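Padora Rohstoff-Terminal, Version 4

Kursdaten und Chartanalyse für Energie, Metalle und Agrarrohstoffe
Hersteller: Trastico, Brukov
Stand: 5. Oktober 2018

Padora zeigt Terminkurse für 170 Kontrakte in einer Oberfläche. Neu sind die Terminkurve für Erdgas und der Vergleich von Liefermonaten, etwa Juni gegen Dezember. Die Kurshistorie reicht bei den meisten Metallen bis ins Jahr 2000 zurück, bei Kaffee und Kakao ist sie kürzer.

Funktionen
Gleitende Durchschnitte, Bollinger-Bänder, Fibonacci-Niveaus
Kursalarm per E-Mail
Export als CSV
Eigene Kontraktlisten, auf drei Bildschirme verteilbar

Die Lizenz gilt für einen Arbeitsplatz. Kunden mit Version 3 behalten ihre Listen und Alarme, Chartvorlagen müssen neu angelegt werden. Realtime-Kurse sind gesondert zu buchen, ohne Buchung laufen die Daten verzögert.

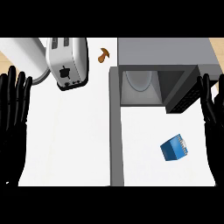

Für die Installation wird ein 64-Bit-System benötigt. Das Handbuch von Segundo Chávez liegt als PDF bei. Vertrieb und Schulung über Havlíček, Termine auf Anfrage.

Padora erteilt keine Anlageempfehlungen. Der Handel mit Terminkontrakten kann zu hohen Verlusten führen.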